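Why is a steel dish shiny? And why do pots get put where they do?

A kids' page from the Wasov Kitchen Science Club. Read it with a grown-up or on your own, whichever.

OK quick one this week. Kitchens! You've got one, or you share one. Ever wonder why it's full of metal AND plastic AND wood? Why not just one of them?

Start with metal. Metal lets heat zip through it. Put a metal pot on a burner and the bottom gets hot, then the sides, then the soup. Fast. Plastic is slow at passing heat along, and a lot of plastics go soft and droopy if they get too hot. So: metal for cooking, plastic for keeping stuff in. Easy.

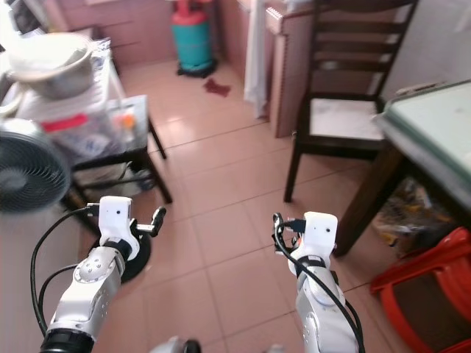

Gas is the next thing. Lots of homes cook with gas that comes through a pipe under the street. Other homes get it in a cylinder, a big strong metal bottle. The gas inside is squeezed so hard that most of it turns to liquid. Squeezed! That's how so much fits. Cylinders come in plenty of colors, like the teal one with the red top by the pink tiles, and it's sitting on a little base with wheels becuase a full one is seriously heavy. It stands up straight too. Always should. Never twist the top, never lean on it, never play near it. Grown-up job, every time.

Now, shiny stuff. Stainless steel is mostly iron with a metal called chromium mixed in. Plain iron rusts when water and air get at it. Brown, flaky, yuck. But chromium makes a super thin skin on the outside, way too thin to see, and the skin keeps the rust away. Scratch it and the skin grows back by itself. Cool, right?

Why shiny though? Light bounces. On a bumpy thing it bounces every which way and you get a dull look. On a smooth polished thing it all bounces together, so you see bright patches, sometimes your own face. Upside down even, if the dish curves in like a spoon.

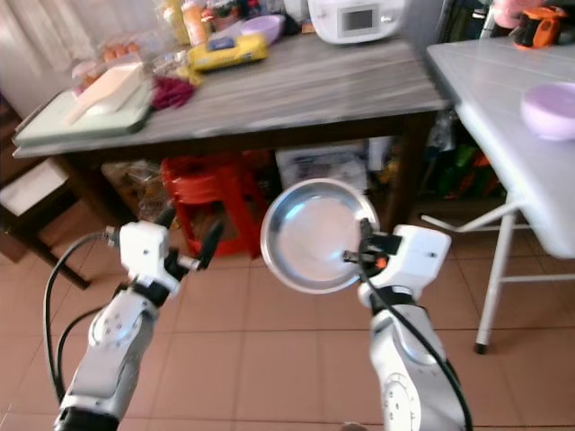 And smooth means easy to clean. Food gets stuck in tiny cracks and dents, so a surface with hardly any of those is just simpler to wipe. Wood has a grain, little lines and tubes left over from when it was a tree. Looks nice, soaks up water. Dry it off after.

Try this on Friday after dinner. You need:

2 spoons, one steel and one plastic
A mug of warm tap water (warm, not hot!)
A towel for drips

Put both spoons in. Wait 50 seconds. Touch the handles. Which one feels warmer? Write it down quick before you forget.

Then look at yourself in the front of the steel spoon, then the back. One of them flips you over. Draw what you see, wobbly is fine.

A reader from Amard asked if the spoon thing works with a wooden spoon. Yep, add one! Wood is slow with heat, like plastic. Thats why so many stirring spoons are wood.

Next time: bubbles, and why dish soap makes so many of them.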